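Why I gave a toy laundry set the best shelf in the house

I've gone right off toy kitchens. There, I've said it! My sister-in-law spent a small fortune on one (lights, sounds, a hob that sizzles) and her two ignored it by the end of June. Meanwhile my lot have been playing laundry for the best part of a year, and I think laundry is the better game by miles.

Pretend cooking is over in a minute. You stir, you serve, a grown-up says yum. Washing goes on and on, just like the real thing, and there's folding, which my four-year-old takes far more seriously than I do. She presses the same spotty cloth over and over and tells me off if I put a mug on it.
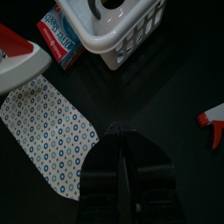
Do you need to buy a proper toy set for this?
An iron, perhaps, as you can't hand over a real one. The rest can come out of your own cupboards, and flannels and tea towels are easier for small hands than dolls' clothes.

My neighbour Gaétan Gauthier disagrees with me on this. He reckons children should just help with the actual washing and skip the plastic, and he's got a point, up to a point. Mine do help. They pair socks, badly. But helping means doing it my way, at my speed, and with the toy iron they're the boss and I'm the one who gets told the shirts aren't ready yet.

I do wish toy makers would put the same effort into ironing boards, mind you. Ours wobbled from the first day and now lives behind the sofa, so everything gets ironed on the floor.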